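Kurnex Mitby Two-Arm Recording Station

Home / Stations / Tabletop / Mitby

Part no. KX-116
Lead time: 4 weeks
Configured to order. Price on request.

Overview

Mitby is a tabletop station for recording demonstrations of two-handed work. An operator moves a pair of leader arms by hand, the working arms follow, and joint positions, gripper openings and camera streams are written to one file per episode. The files are meant for training manipulation policies and can be read without Kurnex software.

The station ships as a table, two working arms with grippers, two leader arms, the camera set, a recording computer and a foot pedal. Arms are calibrated to the table before shipping. Calibration should be repeated after the table is moved, and after any finger change that alters tip length.

Recording

An episode starts on the first press of the pedal and ends on the second. A long press discards the episode in progress. Discarded episodes are kept in a separate folder until the operator clears it — an accidental long press does not cost any data.

All streams share one clock. Camera images are stamped when they are captured, and the arm state is logged on its own thread at 500 Hz. The recorder does not resample. If a camera drops out, the episode is flagged and the gap is left as it is.

Each episode carries a task name, an operator code and a free-text note. Task names are picked from a list set by the site administrator, which avoids the usual trouble with three spellings of the same task. The list can be edited during a session, but a name already in use cannot be deleted.

Grippers

The standard gripper is a parallel type with replaceable fingers. Two finger sets are supplied: flat pads for boxes and blocks, and tapered fingers for thin edges. Pads are held by screws and can be changed at the table with the supplied key. Gripper force is limited in software, with separate limits for recording and playback.

Finger wear shows up in the data before it shows up in the hand. Kurnex suggests logging the finger set and its fitting date in the station record. Mixed sets, with one worn and one new finger on the same gripper, should be avoided.

Cameras

One overhead camera and one camera per wrist are standard. A fixed side camera is optional. Exposure and white balance are locked at the start of a session and saved with the first episode. Automatic exposure can be turned on, but is off by default and is marked in the file header when used.

Room light is not controlled by the station. Sites with windows near the table should fit blinds or accept the variation. The Prondley shade kit covers the back and both sides of the table and leaves the front open for the operator.

Playback and review

Any episode can be played back on the arms at reduced speed. Playback stops when the following error passes the set limit. The review tool shows all camera streams side by side with gripper opening plotted below, and lets a reviewer mark an episode as good, usable or rejected. Marks are stored beside the episode and never inside it.

Several stations can write to one server. Episodes are copied between recordings, and the local copy is kept until the server confirms the checksum.

Options

Fixed side camera with clamp
Prondley shade kit
Spare finger set, flat or tapered
Chaudhary export module (converts episodes to common training formats, in batch or one at a time)
Second foot pedal for a reviewer

Site requirements

Level floor. Wired network. One grounded outlet for the arms and a separate one for the computer. Clear space on the operator side for a chair. Cables to the working arms should be routed from above or behind, with enough slack for full wrist travel. 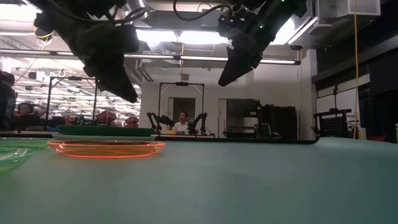
Table-setting and clearing tasks make a reasonable first data set on a new station, as the objects are cheap and the outcome is easy to judge. Use dishes that differ in shape and in how they pass light. A translucent orange plate lights up along its rim and has a different outline to a camera than a flat, dark-green tray lying on a white plate or tray, and a policy trained on only one kind tends to do poorly on the other. Start positions should be varied between episodes, including positions near the edge of the table, such as the green bowl and plate at far left. Keep the middle of the table open under the fingertips at the start so that both grippers have a clear first move. Where stations share a room, people and arms at the next table can enter the view of a side camera. Fit the shade kit if the background has to stay constant, or leave it off and record the room as it is — but make the choice once per task and write it in the station record.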